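Quitar marcas viejas de rotulador en una pizarra blanca

Lenuța Munteanu
Hola. Tengo una pizarra blanca Donari que compré de segunda mano para dar clases de apoyo en casa. Escribe bien, pero lo que se queda puesto más de 4 días ya no sale con el borrador, queda como una sombra. He probado con agua y jabón y mejora poco. ¿Qué usáis? No quiero estropear la superficie.

Tincuța Buzatu
Alcohol isopropílico y un paño de microfibra. Echas un poco en el paño, frotas en círculos y luego pasas otro paño con agua. No uses estropajo ni limpiador en polvo, rayan el esmalte y después la tinta se mete en las rayas. 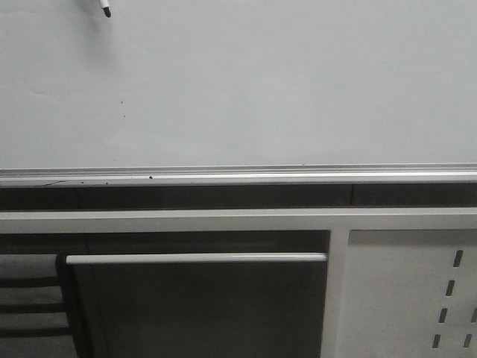 Si la marca es de rotulador permanente, escribe encima con uno de pizarra, espera unos segundos y borra. A veces hay que repetirlo. Yo limpio la mía a fondo una vez al mes y lleva seis años colgada en el despacho.

Vasilică Sima
Con colonia también sale, pero huele.

Gheorghița Lazăr
Mira también el borrador. Si el fieltro está cargado de tinta, solo la reparte. El mío se lava con agua templada y se deja secar hasta el día siguiente. Y si la pizarra es de melamina, las sombras viejas puede que no se vayan del todo.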